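Ticket 462: Two-bin pick cell – "clear bin before reset" rule not being followed, or not worth following
Opened by: Amna Kiani
Assigned to: Fidelina Cáceres
Status: Open, waiting on reply 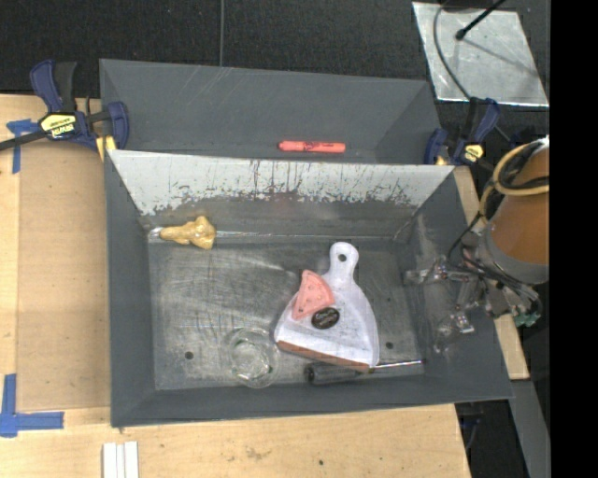 What was reported

Karuteck's sheet says both bins must be cleared by hand and refilled in a set order before every reset. Operators on the Thursday shift skipped that and reset with the bins as they were. Glass, dustpan and screwdriver all still in the front bin, marker in the rear one. Rule 4 says that is a fault. I'm asking whether it is one.

Log

Amna, 8:15
Went through the last 147 resets. 70 of them were done without clearing. I can't find a difference in stops between the two groups. If there's data behind rule 4, please attach it. "Good practice" is not data.

Fidelina, 9:40
The rule came over from the Skoller cell, where the bins were shallow and things rolled out. I agree these are deeper. I would still keep it for the glass. The arm has no idea it's breakable, and a screwdriver right next to it is asking for chips in the bin.

Amna, 10:05
Then write a rule about glass. A rule that covers everything gets ignored for everything, and that's where we are now. Also, the sheet says nothing about one object lying on another. The pink wedge is on top of the dustpan and the screwdriver handle is partly under its edge. Is that allowed? Two people gave me two answers.

Fidelina, 11:30
Allowed, as far as I know. Paiva's version of the sheet bans it, ours never did. I'll check which one is posted at the cell.

Amna, 1:20
It's Paiva's. So we've been training people on one sheet and posting another.

Fidelina, 1:50
Swapped. On the clamps: rule 7 wants them checked every 45 resets, with initials. Please don't argue that one too.

Amna, 2:10
I won't. The clamp check is fine. I doubt the initials, though – the last page is all the same pen and the same slant.

Next steps

1. Fidelina to split rule 4: glass gets removed by hand before a reset, other items may stay.
2. Amna to run the new wording with both shifts and log stops the same way as before.
3. Ask Lisetti whether the worn floor and walls in the front bin count as damage under their terms. The sheet only says "good condition", and I'd like someone to say what that means.
4. Leave rule 7 alone for now.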